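How to Compare Two Robot Policies with Paired Trials

By Jolien Verstraete
Wed 11 April
6 min read
Print this page | E-mail this page

If you have an old policy and a new one, and you want to know whether the new one is better at picking things up and putting them where it was told, the usual way is to run the old one for a morning, run the new one for an afternoon, and compare success rates. We did it that way at Hirkholm for a long time. The trouble is that the light changes, the operator gets better at resetting the table, and objects drift a little toward the easy positions. Any of these can move a success rate more than a change in training does.

Paired trials fix most of this at no extra robot time. Every starting layout is run once with each policy, one straight after the other, in an order picked by a coin flip. You then look only at the layouts where the two policies got different results.

This page goes through one full comparison as we ran it in March. The old policy is called Rennie and the new one is Plomier. Both take a camera image and a short written instruction, such as "put the toy in the bin" or "put the banana on the plate." They share the same arm, the same gripper and the same control rate. The new policy had extra training data from a second table and nothing else different.

What you need

A tabletop setup that can be reset by hand.
A fixed camera that sees the whole work area and does not move between trials.
A way to show a saved image over the live camera view at half opacity.
A script that loads either policy without telling the operator which one it is.
A scoring sheet, on paper or otherwise.
One operator and one scorer. They can be the same person if the scoring is done later from video.

Step 1. Write the layouts before you run anything

A layout is a set of objects, their positions, and one instruction. Write all of them down before the first trial. We used 36. If you make up layouts as you go, you will start to avoid the ones that look boring or that crashed last time.

Spread the target object over the area the arm can reach, including a few spots near the edge of that area. Put at least one other object on the table in every layout so that the policy has a chance to pick the wrong thing. Change the instruction as well as the positions. If the same toy is always the target, the policy can ignore the words completely and still do well.

Place the objects for each layout once and save a camera image of it. Name the image after the layout number. That is your reference image for resets.

Step 2. Set the order

For each layout, flip a coin to decide which policy goes first. Do this in the script and store the result in a file the operator doesn't open. Then shuffle the layouts themselves. Keep the shuffled list, because if you have to stop halfway you will want to carry on from the same place.

Step 3. Reset with the overlay

Turn on the overlay and move each object until it lines up with the saved image. Check rotation as well as position. A toy animal facing the other way is a different grasp. Flat items such as plates are easy to get right. Small things with legs tip over when you let go, so take your hand away slowly and look again.

Send the arm to its home pose before the overlay check, and leave it there. Ours covers part of the table from the camera's point of view when it is anywhere else.

If a reset takes more than a couple of minutes, the layout is too fussy. Drop it from both policies and write down that you did.

Step 4. Run the trial

Start the policy and take your hands off. Use a fixed time limit for all trials. Ours was one minute. Stop early only for these reasons:

the arm is about to hit something that could break;
the target has left the table;
the arm has reported a fault.

The first two are failures. The third is a rerun, and the rerun uses the same policy before the pair continues. Do not stop a trial early for looking hopeless. We have had the arm hover over an object for most of the time limit and then complete the task.

Step 5. Score in stages

Pass or fail is the number you will report, but also write down how far the trial got. We use four stages:

0: the gripper never went to the target.
1: the gripper went to the target but did not lift it.
2: the target was lifted but did not end up where the instruction said.
3: the target ended up where the instruction said, and the gripper let go.

Only stage 3 is a success. Touching other objects on the way does not change the score, but note it. Going for the wrong object and then correcting is scored by where the trial ends.

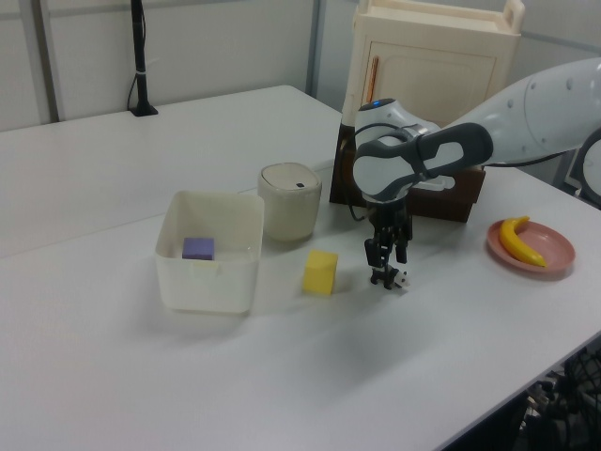 Can I score from the final camera image alone?
Only the pass or fail part. Stages 1 and 2 can look the same at the end of a trial, with the target back on the table, so you need the video or a person watching.

Step 6. Sort the pairs

Make a table with four cells: both succeeded, both failed, only the old one succeeded, only the new one succeeded. Our March run came out like this.

Both succeeded: 14
Both failed: 14
Only Plomier succeeded: 7
Only Rennie succeeded: 1

As plain success rates, Rennie completed 15 of 36 and Plomier completed 21 of 36. The pairs say more. Twenty-eight layouts were the same for both policies and tell you nothing about which is better. The whole comparison rests on the other eight.

Step 7. Test the pairs that differ

If the two policies were equally good, each differing pair would be like a coin toss. Seven to one or more lopsided, in either direction, comes up with a probability of 18 in 256, or 0.07. That is an exact sign test, and you can do it by hand or with any statistics package.

We wrote it up as "probably better, not settled." It would be easy to run a few more layouts and stop as soon as the number drops below 0.05. Please don't. Either fix the number of layouts in advance and live with the answer, or write a new set and report both runs.

Step 8. Look at the stages

Go back to the layouts where both policies failed. In ours, most Rennie failures were stage 0 and most Plomier failures were stage 1. The new policy was going to the right object and then closing the fingers too high. That does not show in the success count at all, but it told us where to look next, and the data we are collecting at Escombe now is mostly low grasps on small objects.

Common mistakes

Running all of one policy first to save loading time. Loading took us under 2 minutes per switch, and it is worth it.

Letting the operator guess the policy. Ours could sometimes tell from how the arm moved at the start. We now have a different person score the videos, with the policy name removed from the file.

Moving the camera. If it gets bumped, compare the live view with any reference image before you go on. If the table edges don't line up, fix the camera first and then reset the objects.

Reusing the same layouts for every comparison. After several rounds you will have tuned your training to them without meaning to. Keep a second set that you run only before a result goes into a paper.

Print this page | E-mail this page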